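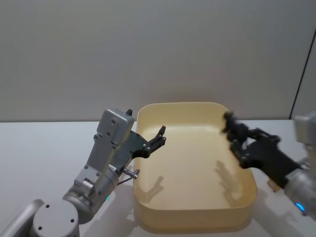 Allville, December 26, 2018

Chapter 3
Setting Up a Two-Arm Cell

In the training room at Ploline, every new cell begins with a tray that has nothing in it. Students often want to put parts inside on the first morning. We ask them to wait. Before two arms can share one tray, each arm must know where the rim is, where the floor is, and where the other arm may come.

This chapter follows one cell from the bare table to the first slow run. The order of work is the one used by Yeshi Demissie, who looked after the cells at Lerarance for nine years and who read these pages before printing.

We start with the left arm. Its fingers are opened and brought just above the rim, and the position is saved. Then the right arm is moved in from its own side, over the other half of the tray. Move it at low speed, and keep one hand near the stop button -- also when you feel sure.

Look at the floor of the tray while you work. With the lamp overhead, each gripper throws a shadow there, and the shadow is a good help for the eye when you bring the fingers down. It does not replace the measurement in Section 2.

Check also the cable at each wrist. It should follow the arm through the full movement without pulling. A cable that is too short in one corner of the tray will pass every test in the middle, and Bakker, our second example cell, lost 70 minutes of work in this way.

You will need for this chapter the joint table from Chapter 2 and a set of hex keys.

Bontu Admasu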